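3.2 Materials and storage

The dispensing trial ran at two sites, Sillarero and Gelimar, and used one flavoring extract supplied by Sornum. Each household in the sample received the extract in a small bottle with a screw cap and kept a paper diary of use. In all, 731 diaries were returned. Of these, 54 were left out of the analysis, most of them for missing entries in the first week.

Households were free to store the bottle as they liked. We asked only that it stay indoors and that the cap be closed after each use. The diary had a line for the storage place, and the answers varied more than we expected – kitchen shelves, window ledges, desk drawers, cups and jars of many kinds.
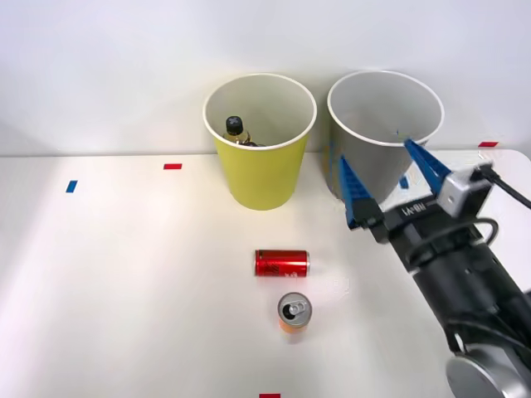

Figure 3. A small bottle with a black ribbed cap, standing in a yellow paper cup.

Storage place was coded into open, partly enclosed and closed. Two readers coded each diary separately and settled differences by discussion. Drawers and cabinets counted as closed. Cups, bowls and trays counted as partly enclosed, whatever their depth. Where a diary gave more than one place, we used the one named most often.

Weight loss was measured on return with the Mao bench scale, which was checked against a 100 gram reference weight each morning. Bottles returned with a damaged cap were weighed but kept out of the site averages. The Gelimar bottles came back in September, later than those from Sillarero, and we corrected for the longer period by dividing the loss by days in the home. The correction assumes a steady rate – a point we return to in the section on limits.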